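Varnilport Residents' Board > Building Rules > Shared work tables

Hongmei Gu
Posted May 13, 2020
Members are reminded that tables in the Timlow Room may be reserved for a maximum of 2 hours. Items left overnight will be moved to the front office.

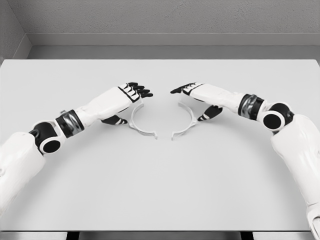

Reservations are made through the office, and the fee remains unchanged.

arkine_168
The limit is too short. Glue needs longer than that to set. I request that it be reviewed.

Jhosep Rivadeneyra
I respectfully disagree. In March I was unable to obtain a table at all. The present limit is fair.

arkine_168
Then a separate shelf for drying work should be provided.

Hongmei Gu
The shelf request has been forwarded to the office. The limit stands until further notice.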